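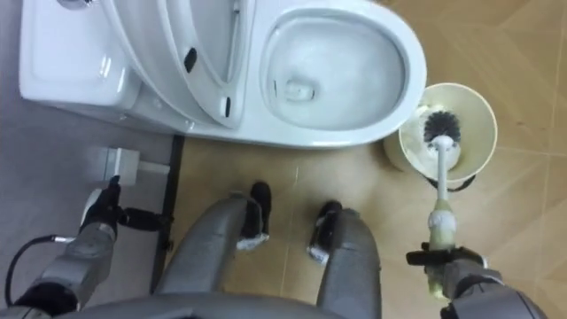 Madolbridge Town Baths: the records and what they show
Speaker notes, Local History Society winter series, January 2024
Speaker: Kyriaki Kyriakidis

Slide 1. Title
Introduce self. Thank Sizwe Shabalala for the transcription of the bath superintendent's daybooks. Questions at the end. Handout has the full list of archive references, so no need to copy them down.

Slide 2. Scope
Talk covers the public baths on Halell Street from the first proposal to the sale of the site. The outdoor pool at Siqueira Park is a separate subject with its own file series and is left out, apart from one mention under slide 7.

Slide 3. Sources
Three main groups. Council minutes, complete except for two missing volumes. The superintendent's daybooks, which start in the second year of operation. Building plans, in poor condition, and the drainage sheets are stuck together and have not been separated. Newspaper coverage used only to fix dates.
Note on the daybooks: two handwriting styles. The second hand abbreviates "slipper bath" to "s.b." and this was misread as "shower bath" in the 1970s town guide. The error has been copied into most later accounts.

Slide 4. Why the town built it
Health officer's survey counted 1,626 dwellings in the three lower wards. Of these, 255 had a fixed bathtub. Read the two figures aloud and leave them on screen.
The survey did not ask about shared washhouses in yards, so it overstates the problem to some degree. Council members raised this at the time. The vote passed anyway, on the second attempt.

Slide 5. The site
Former dye works. Chosen for its well, which was already lined and had a working pump. The well water was hard. Scale in the boiler pipes shows up in the daybooks from the first winter on and never goes away.
Point out on the map: street entrance, boiler house, lane at the back for coal delivery. The lane is now the parking lot behind the pharmacy.

Slide 6. The building
Architect's name is given on the plans as Plaletti. No first name, no office address. I have checked the state directories and found no match. The usual claim that he also designed the library has no document behind it – the library drawings are unsigned.
Ground floor: ticket office, one plunge pool, 20 slipper baths in two rows. Upper floor: superintendent's apartment and a committee room, later used for storing towels.
Separate entrances for men and women as drawn. As built, there was one entrance and separate hours. The change is recorded in a single line of the minutes with no discussion.

Slide 7. Use
Busiest month on record is a March, with 3,664 tickets sold. This was not a warm month. The laundry workers' strike ran through most of it, and the lower wards had no hot water from the commercial laundries. The outdoor pool at Siqueira Park had not opened yet.
Ticket counts are for admissions, not people. Many regulars bought twice a week. Do not let anyone divide by population.

Slide 8. Rules and disputes
Read the towel rule. One towel per ticket, second towel at extra charge, soap not supplied after the fourth year.
Dispute over water depth in the plunge pool. The superintendent lowered it by a foot to save coal. Swimming club objected in writing. Depth was restored for club evenings only, so the pool was partly drained and refilled every week. The daybook entries on this are short and get shorter.

Slide 9. Decline and closing
Private bathrooms became standard in the new housing north of the river. Slipper bath tickets fell every year after that. Pool tickets held steady for longer.
Boiler failed inspection. Council asked for two estimates, received one, and did not act on it. Doors closed at the end of that season. Minutes call the closing temporary.

Slide 10. What is left
Boundary wall on the lane side, part of the well lining, and the ticket office window frame, held by the museum (accession card on handout). The tiled panel in the town hall lobby is often said to come from the baths. Tile size does not match the specification. Treat as unproven.

Slide 11. Open questions
Identity of the architect. Location of the two missing minute volumes. Whether the stuck drainage sheets can be opened – conservation quote pending.
Ask if anyone has family photographs of the interior. We have the street front only. Scans are fine, and Sizwe has the sign-up sheet by the door.

If short of time, cut slide 8 and go straight to 9.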